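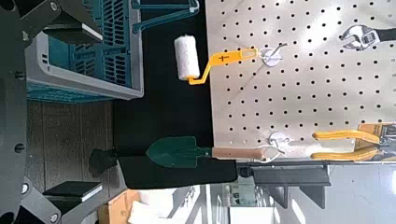

Tools on a gray pegboard, with a vented storage crate.

How to check whether a local tradition is as old as it says it is

Most towns with a winter procession will tell you it goes back to the Middle Ages. Some do. Plenty were started by a shopkeepers' group between the wars and picked up a few centuries later on. I spent two winters on the Umley Lantern Walk, held every December and billed on its own posters as "unbroken since time immemorial," and these are the steps I'd follow again.

1. Write down the claim exactly as it is made. "Ancient," "revived" and "based on" are three different claims, and people slide between them when pressed.

2. Find the earliest mention in print. Start with the local newspaper and work backward. For Umley I read 138 issues of the Judthorpe paper. The walk shows up in none of the early ones, though a lost pig gets half a column.

3. Be wary of the first historian. Nearly every later account of the walk copies one pamphlet by a retired schoolmaster, and he gives no source at all. Five books repeating him still count as one witness.

4. Look for money. Real events leave bills for candles, beer, broken windows. The parish accounts at Medrano run to 3,148 entries and mention bell ringers constantly. If lanterns were paid for, I couldn't find it.

5. Ask older residents, but ask what they did themselves. "What did you carry?" gets you further than "How old is it?" Marijke De Bruijn, who walked as a child, remembered jam jars on string and no costumes. The costumes are now described as traditional.

6. Check the gaps. Wars and bad weather stop most things. An "unbroken" custom that nobody recorded for 100 years has a hole in it, whatever the poster says.

7. Compare with the neighbors. Jerumton has a nearly identical walk, with the same song – and the song was published with a copyright line.

Missing records don't prove a thing never happened. Poor people's fun was often left out of the books. Write "first recorded in" and give your source, and don't let anyone talk you into "dates from."

Last updated 24/06/2022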